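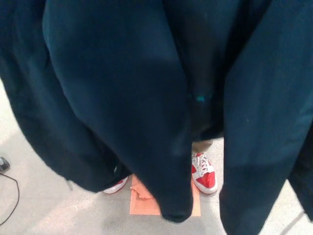

The big navy fleecy one, with red and white trainers peeping out underneath.

Welcome to my February laundry gallery! I'm Nelly Condori and I've been sorting the coat cupboard at our place in Rusirthorpe, which had got so full the door wouldn't shut. There were 29 things in there (I'd have guessed half that) and 16 are staying. I love how heavy and soft the folds look on this one – it goes almost black in the creases and then a lovely blue-teal where the light catches it. It's on the keep pile, obviously! The rest are going to the Espinoza swap shop, once I've found enough bags. More pictures when I get to the scarves.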